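Lodthorpe Technical College Opens Student Rover Program to Park Trials

LODTHORPE, 30 March 2021. Lodthorpe Technical College announced today that its student robotics club will move its ground rover project, known as Werava, from the college workshop to public park paths for the coming term.

The Werava rover is a small wheeled vehicle designed and built by students in the second-year automation class. Its task is to follow a path without a driver, keep off the grass and choose a safe way past obstacles. Until now, all test runs have taken place on a marked indoor course of 200 feet.

The outdoor course is 462 feet long and includes bends, tree shade and low ground where rainwater collects. Standing water presents a particular problem for students writing the navigation software. A puddle can mirror the trees and sky overhead, and a program that relies on color and brightness must learn to tell a reflection from open ground.
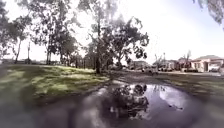

Who may take part in the program?

The program is open to all students enrolled at the college, including those with no background in programming. New members are placed in one of five working groups and receive basic training in wiring, shop safety and code review before joining a park session.

Each group will present its work at the Fadlow Student Rover Challenge in October. Entries are judged on path keeping, obstacle handling and the quality of the written engineering log. The college will enter two vehicles, one in the open class and one in the class for first-time teams.

Parts and bench equipment for the project are provided under an agreement with Nwosu Controls, which also offers workshop placements to students of the college.

Applications for the new term are available at the Engineering Department office. Media inquiries should be directed to the Lodthorpe Technical College Office of Communications.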